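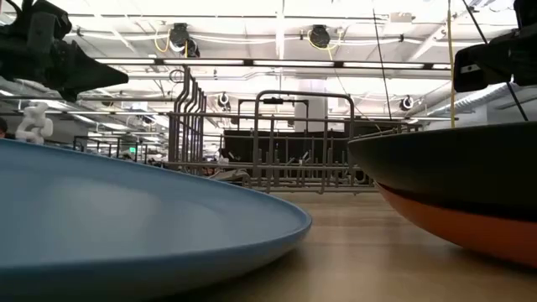
For three weeks I have been comparing two controllers for our pair of arms, and I promised some of you that I would write down the results before I forget the details. The first is the Drosivel, which we have used since spring. The second is the Stanciu, which Panya Intarasuk brought to our group in a very large box with a very small manual. The task is the same for both: take a dish from the table and put it in the rack. I chose the light blue plate because it is wide and flat with only a gently raised rim, so the fingers must come in low. The bowl with the orange base is the other test, and it is deep and rounded, so it asks for quite different movements.

With the Drosivel I made 71 attempts on the plate and with the Stanciu also 71. I did not choose this number, it is how many I could do before my train on the first day, and afterwards I wanted to be fair. The Drosivel dropped or missed the plate 30 times. The Stanciu did it 19 times. I was surprised, as I had expected a smaller difference.

I think the reason is in the last part of the approach. The Drosivel slows down in steps, and at each step you can see the finger shake a little. When the finger is already under the rim, this small shake is enough to push the plate away. The Stanciu slows down smoothly. It is also slower in total, about 2 seconds more for each plate, and for some people this will matter more than it does for me.

For the bowl I could not find any difference worth writing. Both controllers hold it well if the fingers close on the side wall, and both are poor if you try to pinch the edge.

Yaowalak Ratanaporn asked me whether the fingers themselves were the problem. It is a good question. We used the Clastine pads on both sides for all the attempts, so the comparison should be fair, but I agree that a thinner pad would probably help the Drosivel more than the Stanciu. She has ordered a thinner set and I hope to try them in November.

One complaint about the Stanciu: the two arms must be started in the correct order, left and then right. If you do the opposite, it shows error 577 and you have to switch everything off. The manual does not mention this error. I lost one whole morning to it.

For the moment I keep the Stanciu connected. The log files are with Panya, so please write to him if you want to have them.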